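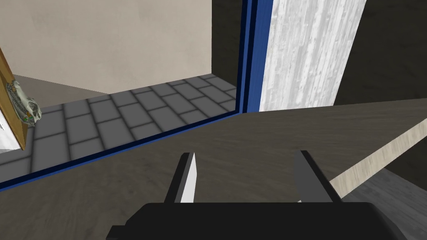 Litelach opens its simulated rooms to outside teams

ZILUSMONT, 11/04/2020 - I've been itching to share this one! As of today, Litelach, our library of robot demonstrations gathered entirely in simulation, is open to university labs and small companies. I'm Gwenllian Prydderch, I run data collection at Brernier, and my team has been heads down on this since March.

The first release has 1627 demonstrations. In each one a person drives the simulated robot through a household chore, start to finish, and we save what its cameras see along with every move of the arms and grippers. A learning system then studies all that and tries to pick up the job for itself.

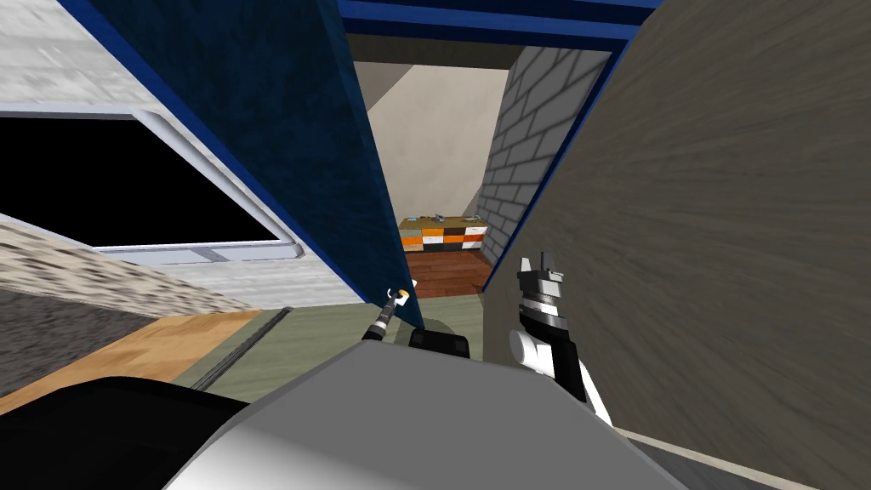
We record with 12 operators, and we keep the clumsy runs too (fumbled grasps, second tries, the long way around a wall), each one tagged so you can leave it out if you'd like. My own early runs are in there. Please be kind!

The rooms come from our friends at Illés, who build them with odd corners and mismatched floors and furniture, and we switch rooms a lot so a robot doesn't just memorize one kitchen.

We have 50 free places for academic labs. To apply, send us a page on what you want your robot to learn. We're adding another 200 demonstrations soon, mostly two-handed chores, and I'd love to hear which ones you're missing.

Press contact: Gwenllian Prydderch, Brernier, Zilusmont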